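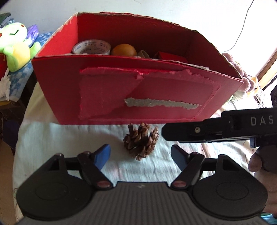 I have spent most of September on the piece of software that decides when one thing is inside another thing, and I would like to tell you about it, partly because it has been the nicest bit of work I've done all year and partly because Viorica says I must stop telling her. It sounds like a question a toddler could answer, and a toddler could, but our code has been getting it wrong in such inventive ways that I've grown rather fond of it. Take a red cardboard box with a torn rim and a pine cone standing on the cloth in front of it. You and I know straight away that the pine cone is out and the roll of tape behind the front wall is in. Our planner (we call it Hastora, after a misheard street name, long story) looked at just such an arrangement and announced, with great confidence, that the pine cone was in the box and so the job was done.

The reason was dull once I found it. Hastora used to draw the tidiest upright rectangle it could around anything it thought was a container, and then ask whether the middle of the other object fell within it. For a neat plastic tub seen from above, that works a treat. For a cardboard box seen from a bit of an angle, with one end sagging and an edge that looks as if a dog has had it, the rectangle comes out far too generous. It spills over the front and takes in a strip of table, and whatever happens to be standing on that strip gets swallowed up.

My first fix was the lazy one, and I'll own up to it. I shrank the rectangle by a fixed margin. That rescued the pine cone and promptly threw out everything resting along the front inner wall, which is just where things end up when you lower them in from the near side. So for two days Hastora would put an orange ball into a box, look at it, decide it had missed and go back to try again. I watched it do this over a cup of tea and felt very sorry for it.

Kai Teuber, who wrote most of the original perception code and is far more patient with me than I deserve, suggested I stop thinking about the box as a shape at all and think about the rim. What matters is where the opening is, and which side of the front wall a thing is on. So now we look for the rim first, in pieces, and we let it be as ragged as it likes. A torn edge comes back as a wobbly line with gaps in it, and the gaps are filled in afterwards with a curve that isn't allowed to bend too sharply. Then for each object we ask a much humbler question: is the lower part of it hidden by the wall, or is it hiding the wall? A ball with its bottom half missing behind cardboard is very likely inside. A pine cone you can see all the way down to its base, with cardboard behind it, is very likely not.

I say very likely because the other big change is that Hastora is now allowed to be unsure. It used to answer yes or no. Now there is a number from 0 to 100, and anything under 50 sends it off to have another look from a different height before it does anything rash. Tamsin was worried this would make it dither, and for a while it did, terribly, bobbing up and down over a jar lid. We put a limit on the second looks and that calmed it.

The thing I hadn't expected to enjoy was the labelling tool. We had 2,081 stills to go through, and the old tool (Pathirana, for those who remember it, and my condolences) made you draw a box round every object and then pick its relationship from a drop-down menu with 27 entries. Twenty-seven! I couldn't have told you the difference between "within" and "contained by" and I'm fairly sure Blagoje, who made the list, couldn't either. I rewrote it over a couple of evenings so that you click the object, click the container, and press one of three keys for in, out or can't tell. That third key turned out to be worth its weight in gold. Little dark red blocks in deep red boxes get it a lot, with only a sliver of top showing above the front wall, and when several of us press it for the same still we know not to scold the software for being puzzled too.

Red on red is still my main headache, by the way. The rim finder leans on the change in colour between the inner wall and whatever is next to it, and where the surface has peeled away and left grey cardboard showing, it sometimes decides it has found a second rim halfway down the front. Jenő has an idea about using the depth between two views to settle it, which I only half followed, but he drew it for me on the back of an envelope and I have pinned that above my desk in the hope it sinks in.

Next on the list is stacking, so a thing in a thing in a thing, and I already know I'm going to be insufferable about it. If any of you have worked on rims or openings of any kind, do leave a comment, especially if you've had to deal with fabric. We tried a cloth bag one afternoon and I closed the laptop and went for a walk.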